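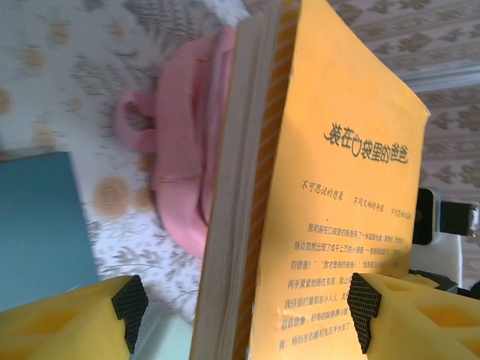

Ticket: distributor account won't close, points balance wrong
Product: Clisus member portal
Status: Reopened by customer
Priority: Low (set by support)

Customer, opening message
I joined Clisus as a distributor in March through the Datham branch and asked to leave in June. The joining pack says I can close the account from the portal at any time. There is a Close Account button. When I press it I get "Your request cannot be completed while a commission cycle is open." I have tried on the first of the month, in the middle and on the last day. Either the cycle never shuts or the message has nothing to do with the cycle.

Second problem. On the day I asked to leave, my balance was 3,018 points. The portal now says 43. I haven't ordered anything or transferred anything, and the statement page is blank.

Support, first reply
Thank you for being part of the Clisus family. Please clear your browser cache and try again. Points may take a little while to display correctly.

Customer
Cleared the cache. Tried a second browser, then my phone, then the computer at the library. Same message, same 43 points. I'd be surprised if four browsers had all lost the same points.

Support
We have checked and your account is in good standing. Your upline sponsor must confirm that no team orders are pending before closure. Please contact your sponsor.

Customer
My sponsor left before I did. Her account shows as "Inactive" on my team page, so somebody managed to close that one. Who confirms for a distributor whose sponsor has gone? Also, I have no team. I never recruited anyone, and I can't see what team orders there could be.

Support
Where a sponsor is inactive, the distributor is moved to the next active sponsor. In your case this is Espinoza Holdings. Please allow 2 working days for them to respond.

Customer
I looked up Espinoza Holdings on Willham, the company information site. It has one director, no phone number, and the same registered address as the Clisus office in Datham. I accept that Willham gets things wrong, and its listings can be years out of date, so I'm not claiming this proves anything. I would still like to know if I am waiting on a separate business or on the desk next to yours.

It has been 19 working days. No reply from them.

Support
We are unable to comment on third-party websites. We have sent Espinoza Holdings a reminder.

Support, internal note (visible to customer in error)
Closure flag blocked by auto-renew. Renewal fee taken in points. Check with finance before telling distributor. Don't reverse yet.

Customer
I can see your internal note. So the missing points went on renewing a membership I had already asked to end, and the message about the commission cycle was wrong from the start. Please tell me which clause allows a renewal to be paid in points. I have read the joining pack twice and there's only a line about card payments.

Support
Apologies for any confusion. The auto-renew setting has now been switched off at our end. Please try the button again. Marking as resolved.

Customer, reopening
Tried at 9.40 this morning. The commission cycle message has gone and I now get "Request received" — no reference number, no email, and I can still log in and be offered a starter kit. I don't count that as closed.

Still outstanding: written confirmation of closure dated from my June request, the renewal points put back and paid out at the rate in the pack, and an answer about Espinoza Holdings. Please don't mark this resolved again until I've said it is.

Support
Your ticket has been passed to the finance team in Datham. Current status: awaiting sponsor confirmation.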